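Zodcombe fans, you can finally exhale! Zlata Kobzar has confirmed that she is staying on the long-running baking and renovation show for its 13th season, and she shared the news in the sweetest way, with a chatty late-night video from her own kitchen in October.

"I've read every one of your messages, and yes, I'm coming back," the host told her followers, laughing as her kettle whistled somewhere behind her. "I tried to picture another woman yelling at those ovens and I just couldn't do it."

Viewers had been worried ever since the spring finale, when Kobzar hugged co-host Huamán for what felt like a full minute and then walked off the set without her usual wave. She says now that she was simply tired (the crew had wrapped at 4 a.m.) and that she cried in the car, ate a sandwich and felt much better.

The new season will have 25 episodes, a few of them filmed in the lakeside town of Brorken, where Kobzar spent her summers as a girl. She's hoping her aunt will agree to appear on camera, although so far the answer has been a very firm no.

As for how long she plans to keep going, she joked that her contract runs until 2045 - "or until my knees give out, whichever comes first." Her video had drawn 281 comments by breakfast, most of them hearts, and one from Huamán asking for his good whisk back.

Zodcombe returns to Lokent this winter, with a holiday special planned before the regular episodes begin.
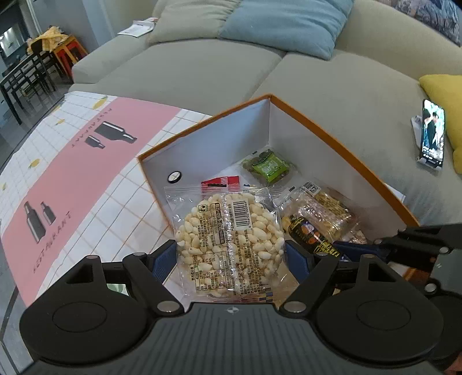 Snack time: a clear bag of cream-white puffs over an open cardboard box.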